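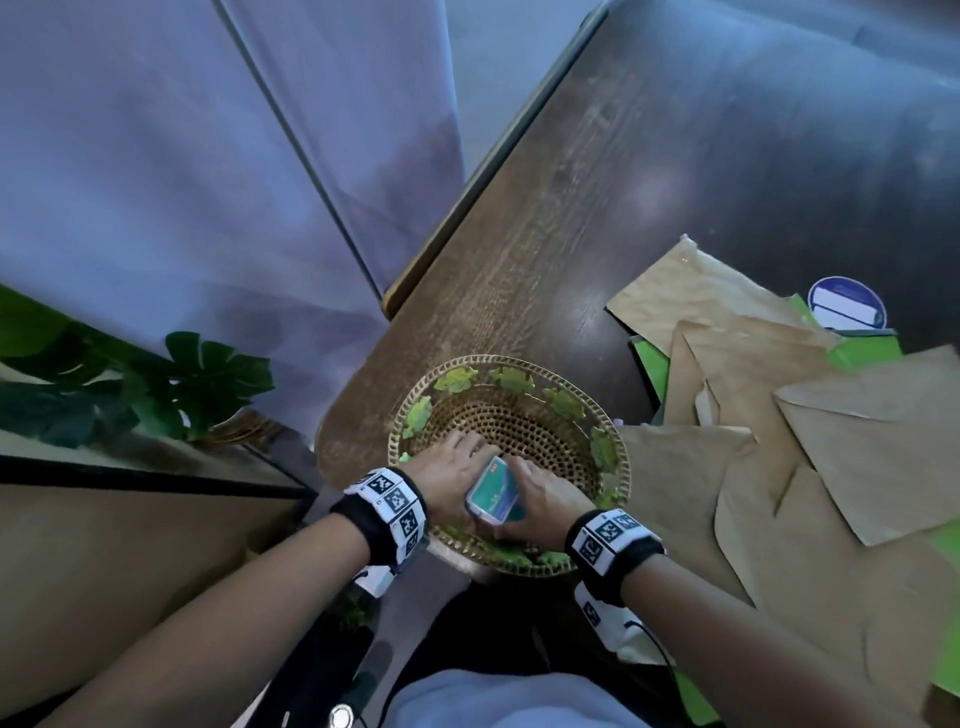 La cesta redonda de fibra trenzada con hojas verdes en el borde, modelo Wiltisico.

Cesta Wiltisico: seis meses con los papeles de la mesa dentro
Por Ghazala Usmani

Compré la cesta en enero por 12 euros. En la tienda estaba en la sección de pan y fruta, y supongo que para eso la diseñaron. Yo la uso para el material de escritorio: carpetas, cuadernos de espiral, rotuladores y una cajita de lata para las cosas sueltas.

Es redonda, de ratán trenzado en tono natural, con la base calada. El borde lleva una fila de hojas de fieltro verde claro. Son un adorno y nada más, aunque se enganchan con las espirales de los cuadernos si se meten con prisa. En la mía se han despegado dos puntas y las arreglé con cola.

El trenzado es firme. No ha cedido con el peso, y eso que la muevo cada día de la mesa a la estantería. Antes tuve una caja Boltano de cartón, más barata, que duró un curso.

Las carpetas son lo que peor encaja. Entran de pie, pero sobresalen bastante y hay que colocarlas al fondo, con los cuadernos delante para que no se venzan. Yo rotulo cada una arriba, con letras grandes y negras, y así se leen sin sacarlas.
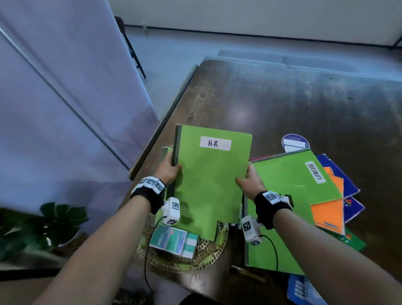 Lo que menos me gusta
No tiene divisiones. Los rotuladores acaban inclinados cada uno hacia un lado y los cuadernos pequeños se van al fondo. Probé un separador Vaughan de 5 euros y quitaba demasiado sitio, así que lo devolví. Ahora pongo los rotuladores juntos en un lateral, apretados contra los cuadernos, y aguantan mejor.
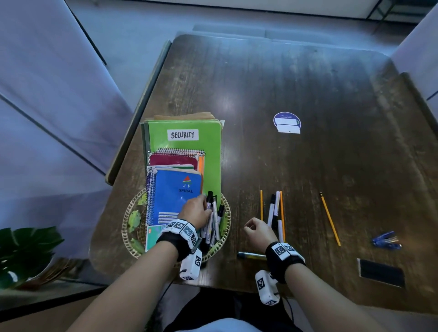

También conviene pensar en la limpieza. El polvo se mete entre las vueltas del trenzado y hace falta una brocha seca. Como la base es calada, los clips pequeños se cuelan y van a parar a la mesa; los guardo en la lata.

Para folios sueltos no la recomiendo, se doblan por las esquinas. Para carpetas y cuadernos de uso diario cumple, y por ese precio volvería a comprarla. Le pondría un asa.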